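Kitchen Talk > Counters, Storage and Small Appliances
Thread: Too much stuff on one counter, what would you move?

Alon_in_the_kitchen
Posted 9/16/18

We moved in January and I still haven't got the kitchen counter sorted. It's the only run of counter we have. The place was built in 1951 and the kitchen was redone by the last owners, who put in the marble-look top and the blue and teal mosaic tile. I like both. What I don't like is that everything we own with a plug is sitting along it, and the cutting board ends up wherever there's a gap.

The crock with the wooden spoon, the dry pasta and the canister with the wooden lid are all along the tiled wall. The toaster and the French press are at the back. The kids' play food gets served up on one of our real plates, a big pale blue one, and it lives on the counter too.
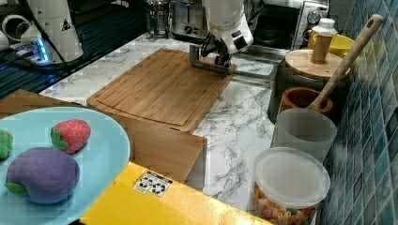
The tiled end, with the pasta and the crock.

My questions:

Would you keep the toaster and the toaster oven, or get rid of one?

Is there a better place for a cutting board than flat in the middle of everything?

Does anyone store pasta in clear canisters right beside where they cook, or is that asking for trouble?

Budget is small. I'd like to avoid drilling into the tile.

Boster
Posted same day

Get rid of the toaster. A toaster oven does toast. We gave our pop-up one away and got back enough room for a dish rack. You will hear people say the toast isn't as good, and it isn't quite, but you get used to it.

Pasta by the stove end is fine as long as the lid seals. Mine has been out on the counter for years. We go through it too fast for it to go stale.

usuga_kitchen
Posted same day

I disagree with Boster on the toaster. We tried living with only the oven one winter and it took five minutes for two slices, and it heated up the whole kitchen in summer. If one of them has to go I'd look at how often you bake or reheat in the oven. If it's once a week, put the oven in a cupboard or the laundry and bring it out when you want it. The two-slice toaster takes up hardly any space.

For the board, stand it on its edge against the wall behind the crock. Bamboo likes to dry standing up anyway. If you leave it flat on the counter while it's damp the underside goes dark. I lost a good one that way.

Boster
Posted same day

Nobody is lifting a toaster oven in and out of a cupboard. They say they will and then it stays out. Ours weighs a ton.

usuga_kitchen
Posted same day

I do it. It's a small one.

Zuvamley
Posted the next day

Colourful pasta like that is worth keeping on display, in my opinion. But I'd keep it out of direct sun. I had the tri-colour kind in a jar on a windowsill and the green faded to nearly the same shade as the plain. It still tasted fine.

On the board, watch that you aren't cutting on it when one end is hanging over something lower. I can see yours overhangs at the near end. A damp cloth or a bit of rubber shelf liner underneath stops it sliding, and keep the whole board supported when you've got a knife in your hand.

I'd also ask where the kettle goes. You didn't mention one.

Alon_in_the_kitchen
Posted the next day

Thanks, all. Good point about the overhang, I'll set it further back when I'm chopping.

The kettle is at the toaster end. Seen from above, the oven takes up a lot and there isn't much left to work on.
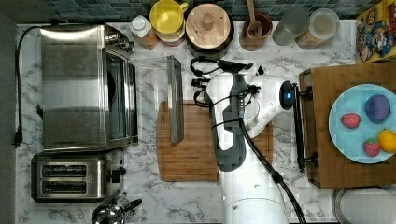 I measured the oven last night and there is no cupboard in this kitchen it would fit in with the door shut. So it's either out on the counter or out of the house. We use it nearly every day for fish fingers and cheese on toast, so it's staying for now. That leaves the pop-up toaster as the one to go, which my other half is not happy about.

The fruit on the plate is the kids' as well. I've asked them to pick one spot for it and stick to it.

Boster
Posted the next day

The toaster goes, then. Put it away for a month and see if anyone asks for it.

With the oven where it is, leave some clearance at the sides and the back. The booklet for yours will tell you how much. Don't push the toaster or anything plastic up against it. And have a look at your cords. I'd get a couple of those stick-on cord clips and run the oven cord tight along the back so it isn't looping over the counter. They came in a bag of mixed sizes at our hardware store and they peel off clean.

mapleandrye
Posted the next day

First post here, though I've been reading for a while (the old sink thread, post 3828 or whatever it's up to now, talked me out of a farmhouse sink).

We have two small kids and the play food was everywhere. What worked for us was giving them the bottom drawer nearest the table. All the felt and plush food went in there with their own plates. They can reach it and they mostly put it back. The counter is too high for them anyway, so if it's up there it's you who ends up passing it down.

The plush ones can go in a pillowcase in the wash on cold. Check the tags first. One of our strawberries lost its leaves.

Zuvamley
Posted the next day

Seconding the drawer. I'd add that toy food on a real plate beside real food gets confusing when the kids are tiny. My niece bit a felt carrot at my place and was very cross about it.

usuga_kitchen
Posted two days later

If the oven stays, what about a shelf riser? The wire kind with legs, no drilling. Stand it at the tiled end, crock and canisters on top, cups and bowls underneath. You wouldn't put the toaster under it while it's in use but you could store it there cold and slide it out in the morning. That might keep the other half happy.

Mine was cheap and it's held up. Measure from the counter to the bottom of the upper cupboards before you buy one. I didn't, and the first one left no room to get the spoons out of the crock.

Boster
Posted two days later

Risers collect crumbs. You'll be lifting everything off to wipe under it.

usuga_kitchen
Posted two days later

You have to wipe under things now. It's the same job.

Alon_in_the_kitchen
Posted four days later

Update. I've moved the play food to a drawer, and the kids think it's a shop now. The board stands on its edge behind the crock when it's dry. I put rubber liner under it for chopping and it doesn't shift any more. Cord clips are on.

I've ordered a riser. The tallest that fits with room for the spoons has a narrow top, so the pasta canister may have to go in the cupboard. Toaster is still out. We're doing Boster's month once the riser comes.

If anyone has a way of getting baked-on cheese off a toaster oven tray without wrecking the finish, I'd like to hear it. I've tried baking soda and left it overnight, and it only took off the top layer.

mapleandrye
Posted four days later

Dishwasher tablet in hot water, lay the tray in the sink and leave it for an hour. Not if it's bare aluminium though, it'll go grey. Line it with parchment after that.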